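Teaching a Household Robot to Wipe a Door Threshold
Student project report, Group 6
Members: Seema Sisodia, Amr Ezzat, Pavithra Kotian
Supervisor: Balakrishnan Thampi

1. Introduction

In our second year every group must choose one household task and prepare everything a small service robot needs to learn it. Other groups took folding and sorting. We took wiping the stone strip in a doorway, and we named our project Skasura.

The task looks very easy for a person. For a robot it has several difficulties. The strip is narrow, it lies at floor level, and the door frame stands close to its end. The stone is dark and reflects the lamp in the ceiling, so it is not simple to decide from a camera image which part is already clean. We also found almost no recordings of this task in the material our department had collected before.

2. Method

We decided to record a person doing the task from a camera worn on the head. In this way the camera sees more or less what the head camera of the robot would see. Amr did the mounting and the calibration. Seema and Pavithra wrote the instructions for the person who wipes, and later did the labeling.

The first instruction was to keep both hands in view as much as possible. The second was to use one hand for the cloth and to let the other hand do what is natural. Many people put the free hand on the floor for support when they bend low, and we wanted this in the data. Our robot has two arms, and the supporting arm is also a thing it must learn. 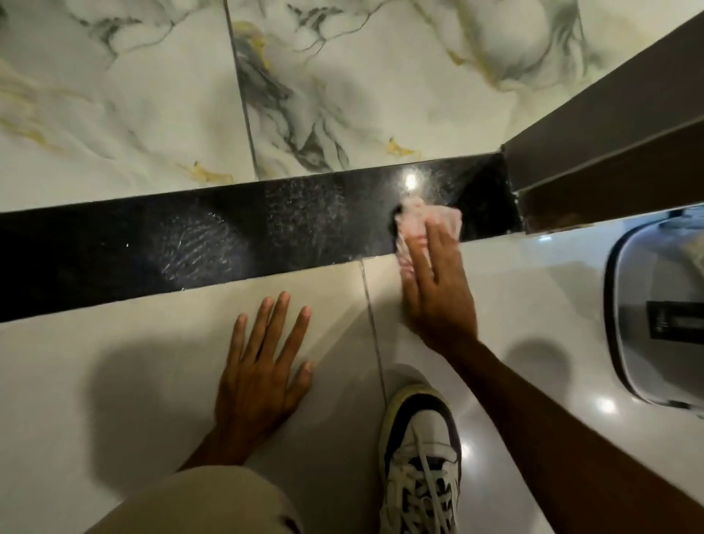 The third instruction was about speed. In our first trials the person wiped too fast and the hand tracking lost the fingers in many places. We asked for slower strokes, with a short stop at the end of each stroke. Pavithra was worried that this would look artificial — and it did, in the beginning. After some repetitions the movement became calm and the tracking was much better.

3. Data

We kept 136 clips in total. Each clip was cut by hand so that it holds one part of the task: approach, first contact, stroke, change of cloth, or standing up. We used 80 percent of the clips for training and the rest for testing. We took care that clips from one recording did not go to both sides. In our first split we had made this mistake, and the results were too good. Dirk Postma from the group next to us noticed it when he read our draft, and we thank him for this.

The labels were made in Unitz, the annotation tool of our course. For every clip we marked the contact between cloth and stone, the position of both hands, and whether the person was crouching or standing. Two of us labeled every clip separately. When we did not agree, we looked at the clip together.

The most disagreement was in the parts between the wiping. It is hard to say at what moment a person has finished one action and begins the next one. The hands are in the air, the cloth is held but touches nothing, and the feet are still near the strip. At first we wanted to throw away these parts.

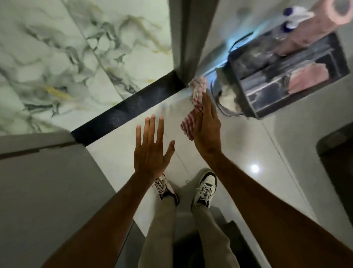

Mr. Thampi advised us to keep them. A robot that knows only strokes does not know how to come to the strip or how to leave it. We gave these parts their own label, "free motion," and it became the largest group in our data.

4. Results

The model recognizes strokes well when the cloth is pressed on the stone and the fingers can be seen. It is weaker at the first contact, where it often answers too early. We think the reason is the reflection on the floor, but we did not have time to test this with different lighting.

Changing the cloth gave us another problem. Our model had learned the color of the first cloth too strongly, and its answers became worse with a cloth that had a pattern. We added color changes to the training images, and this helped partly.

We could run the movement on the arm in the Mudaliar lab only in October, on a flat test board and not in a real doorway. The arm followed the strokes, but it pressed too lightly at the far end of the board. A camera gives us no measurement of force, so the pressure has to be set by hand for now.

5. What we would change

We would write the labeling rules before the recording. We changed them 2 times, and each time the old clips had to be opened again. We would also ask for more cloths from the start, and for doorways with lighter stone. Amr would like to add a force sensor under the test board, and the next group can use his drawings, which are stored in the project folder together with the calibration files.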